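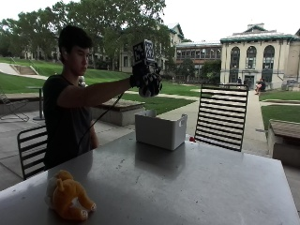 Attachment 1: patio table, storage bin, two of the black chairs

Ticket 300: scuffs on metal patio table
Opened by: Dayana Barrera
Assigned to: Macario Varela

Barrera: Gray table has faint scuffs and smudges on top. Drastton says their cleaner takes them off. I have my doubts.

Varela: Used it on one corner, left it 20 minutes like the label says. Smudges lighter. Scuffs the same as far as I can tell.

Barrera: So it's soap. Did you move the white bin and the plush toy first?

Varela: Yes. Second try, 28 minutes. No change.

Barrera: Lozano wants to order 2 more bottles. Why? Ask Drastton if it was ever meant for bare metal before we spend anything.

Varela: Asked. They sent me the same label text.

Status: open, waiting on vendor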